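**Skilolville, Jan 31, 2020**

The coffee morning at Macedo Hall is back, and what a turnout! Some 200 neighbors came through the doors, and the raffle for the library roof raised more than it did all last winter. The Randska choir sang seven songs (two of them twice, by request) and the bake table sold out before eleven.

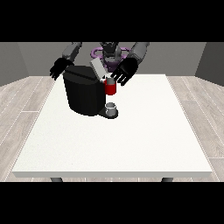
One regular wrote in to say the choir should get a longer slot next time, and that the lemon bars ran out far too early.

Plenty of people agree on both points. The next one is set for March, with 40 extra chairs on loan from Mokitz Street School and a proper kids' corner by the stage. Entry is still free, and coffee is still a dollar a cup. Bakers, please sign up at the library desk! 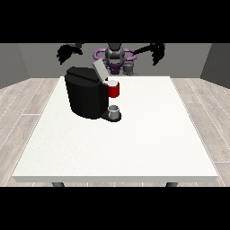

*Coffee machine with its gray flap open, on a white table.*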